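4.2 Simulated rooms

The mobile base, called Karkik, was built in a shared workshop in Otlow from salvaged drive motors and a 3-joint arm. Because the workshop floor was free only in the evenings, fetch routines were first tested in simulation. The Zorkdale house model was used without changes to its furniture. Small items were placed on the sofa and on the dining table, at two heights the arm can reach. 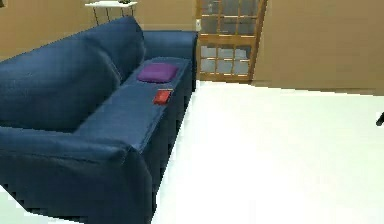
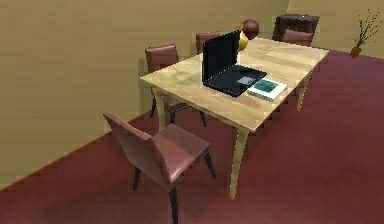 Figure 5. Simulated views of the house model: sofa (first) and dining table (second).

Each run was limited to 600 seconds and began from a random pose at least 30 cm from any furniture. A run ended when the target was lifted clear of its support, when the time limit passed, or when the base made contact with a wall. Contact with chair legs was logged but did not end the run, as the bumper on the physical base tolerates light contact at low speed. Joint limits and wheel slip were taken from bench measurements on the finished build. Motor backlash was not modeled, and grasp results from simulation should be read with this in mind. The same control code was then loaded onto the onboard computer.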